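Enadia Household Words

A word list of everyday English names for things kept around the home, with regional variants and short usage notes. Maintained as a set of plain text tables.

Version 2, released August 17, 2022

What is in it

The list has 700 headwords. Each headword is the most common American name for an item, followed by the other names people gave for it. A headword can have a single variant or a long string of them. The entry for the soft chair you put your feet up on runs to most of a page.

Of the 700 headwords, 234 carry a usage note. The notes say things like "older speakers only" or "used for the large size but not the small one." They are short on purpose and were written by the same two editors throughout.

Files

words.tsv holds the headwords, one per line, with an ID, a part of speech and a room label.
variants.tsv holds the variants. Each line points back to a headword ID and gives a place code.
notes.tsv holds the usage notes.
places.tsv explains the place codes.

All files are UTF-8 with Unix line endings. Fields are separated by a single tab. Empty fields are left empty and do not contain a dash or the word "none." Version 1 was mixed on this point, so old import scripts may need a small change.

Where the words came from

Most of the material comes from paper forms filled in by adults in Wutura and Plilport. People were given a short written clue, such as "the thing you drain noodles in," and wrote down whatever they would call it at home. They could write more than one name. We asked them not to look anything up or talk it over with others in the house first, though some forms clearly had two hands on them. Those forms were kept and are marked with a "j" in the place code.
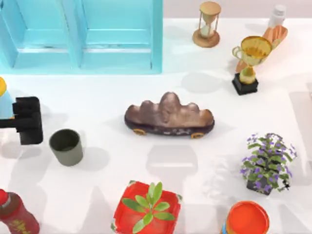 A smaller part comes from the Sial sheets, an older set of lists on index cards. The cards give no age or place for the speaker, so those variants have the code "sx" and should be left out of any map or count by region. They add 149 variants that do not turn up on the forms at all. Many of these are kitchen words, and a fair number look like brand names that had turned into common nouns.

Spelling

Variants are given in the spelling on the form unless it was plainly a slip of the pen. Where people disagreed about one word or two ("dish cloth," "dishcloth"), the closed form is listed first and the open form is treated as the same variant. Hyphens are kept only if most writers used them. Capital letters were dropped except in brand names.

Room labels

Every headword has one room label: kitchen, bath, bedroom, living, laundry, porch, or any. The labels are a rough guide for browsing. Flashlights ended up under "any," and so did most things people said they kept in a drawer. Please don't read the labels as a claim about where an item belongs.

Known problems

Tools are thin. The clues for the garage section were badly worded and many people left them blank.
Words for children's toys are not covered.
The place code for the north side of Plilport was used for the whole town in part of version 1. Most of those lines have been fixed. The ones we could not check have a question mark after the code.
Several variants for "couch" were entered twice with different IDs.

Using the list

You may copy, change and share the files for any purpose. Please keep the name Enadia Household Words and the version number with any copy, and say so if you have changed entries. Corrections are welcome. Send the headword ID, the variant, and where you have heard it used. New variants are added to the next version if at least two people from the same place report them.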